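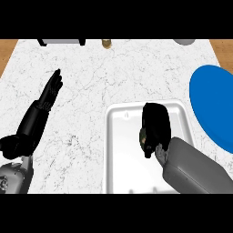
Stone, Timber and the Public Counter
Opinion
By Manuela Carbone
Dec 7, 2018

The Gollon municipal library will replace its service counters next year, and the specification now before council permits only engineered surfaces. The Melis Institute regards this as a mistake. Public furniture should be judged over its full working life, and the proposed term of 19 years is too short a measure.

The counters at the Ornow registry have served for 40 years. They have been honed twice, and their colour has softened at the places where people lean to sign. Residents recognise them. A catalogue surface offers no such continuity, and when it is damaged the usual remedy is disposal. 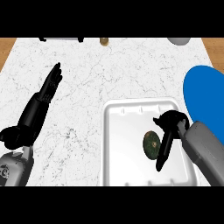 White marble with grey veining, bordered by light brown wood.

Cost is a legitimate concern. Council received 96 submissions in July, many of them on that point, and we do not dismiss them. We ask only that repair be priced alongside purchase, and that local masons be invited to tender before the specification is settled.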